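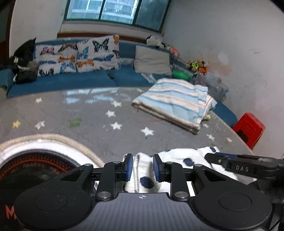 Tretham_attic wrote:
Fold first, sort second, that's my two cents. I did it the other way for years and all I ever got was neat little piles of wrinkled things.

plurkstead_mom wrote:
Oh, I have to disagree a little! If I fold straight away I end up with spotted things and plain things and who knows what all stacked together, and then I have to take the whole pile apart again when I get to the dresser. My table has stars all over it, and that white piece with the navy spots gets lost on it if I look away for a second – so I like to spread one thing out at a time, find the seam, and decide where it's going before I make a single fold.

Tretham_attic wrote:
Fair enough, but how long does that take you? I can get through a load in 15 minutes while the radio is on.

plurkstead_mom wrote:
Longer than that, I'm sure (I have never timed it and I don't think I want to).

breadandbuttons wrote:
Can I ask about the seams? I've got soft white cotton things that always come out lopsided, with one side longer than the other, and it drives me up the wall. I moved over from the Breltach board in September and this was the main thing I wanted to ask, and then of course I got distracted by the curtain thread.

plurkstead_mom wrote:
Welcome, and the curtain thread gets all of us! Lay the seam lengthwise and let it be your middle line. Smooth away from it with the flat of your hand, then bring the sides in. If the fabric has big spots you can line those up too, but I wouldn't fuss over it, spots hardly ever match anyway.

old_Tak_drawers wrote:
I fold along the side seams and ignore the middle completely. A middle crease shows as soon as you put the thing on. We'll have to agree to differ on that one.

breadandbuttons wrote:
Tried both ways tonight on 5 shirts. The middle seam was easier for me, but I do see the crease, so the good ones will get the side method and the pajamas can have the other. Does anyone iron the white ones before they go in the drawer, or is that just my mother?

Tretham_attic wrote:
Just your mother. And mine.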